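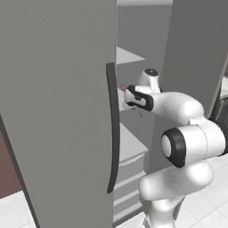 The gripper beside the handle in the kitchen simulation, door partly open.

Getting started with the fridge door task in the Tlapale kitchen pack

By Yareli Bermúdez
Posted 11 December 2020

I've been playing with the Tlapale kitchen pack since October and I keep coming back to the refrigerator. Drawers are fun, but a door makes your arm move along a curve while it keeps hold of something, and you learn so much from that! If you've bought the pack (or you're on the free trial) and want a first task that feels like real work, start with this one.

What you need

The Jokton simulator, the Tlapale pack, and a computer with a decent graphics card. Mine is nothing special and it copes fine with one arm in one kitchen. You don't need a real robot. I used the default white arm that loads with the kitchen, so if you pick another one, some of the numbers below will change.

Step 1: Load the kitchen

Open Jokton, choose New Project, and pick "Kitchen, fridge" from the Tlapale list. The first load is slow while it builds the collision shapes. Mine took 40 seconds, and after that it opens almost at once.

Press play and let everything settle before you touch the arm. If the door drifts on its own, open the hinge settings and raise the friction one notch at a time until it stays put.

Step 2: Place the base

This is where I lost my first evening. I parked the base right in front of the handle, which looked sensible, and then the door had nowhere to go. Move the base toward the side that opens, so the arm reaches in from there and the door can swing past it. Check the elbow too. You want it bent at the start, with plenty of reach left over for the end of the swing.

Step 3: Set the grasp point

Turn on the target marker under View > Helpers. It shows up as a small red point with thin lines coming out of it, and you can drag it or type in a position. Pick a height in the upper half of the handle to begin with. The handle is a long bar, so you have room to experiment, but stay away from the ends where it bows.

Then set the approach. I stop the hand 97 mm short of the handle, line up the fingers, and only then move in slowly. Skipping the stop works some of the time. The rest of the time a finger catches the bar and you shove the door shut.

Step 4: Pull along the arc

Click on the hinge and choose Measure to Grasp. In my setup the distance was 647 mm. Put yours in the Radius box and the planner draws a path for the hand to follow. Start with a small opening angle, watch it run at half speed, and then go wider.

Let the wrist turn with the door! There's a checkbox called Hold Orientation that is on by default, and it will fight you the whole way. Turn it off.

Step 5: Run a batch

Once a single pull looks good, open the Batch tab, switch on Random Start so the door begins at a different angle each time, and let it go. I did 215 runs over lunch and came back to a tidy table with the reason for every failed one. Most of mine were slips right at the first tug, and a slightly firmer grip setting cleared up nearly all of them.

What I'd like to see improved

The looks are plain. Surfaces are smooth and gray and the lighting is very even, so I wouldn't train a camera model on this kitchen without adding textures of your own. The fridge also has no seal, so that first sticky tug you feel on a real door is missing. Consuelo Aguirre posted a small script on the Usley forum that adds a bit of resistance near the closed position, and I've used it ever since. It goes in the Scripts folder and needs a restart.

The manual could use a page on hinges, too. Everything in Step 4 I found by clicking around.

Even so, I love this pack. The contact between the fingers and the handle behaves well, resets are instant, and the failure table alone has saved me hours. Next up for me is the shelf task, where the arm has to open the door and then reach inside. If you get there first, leave a comment and tell me where you put the base.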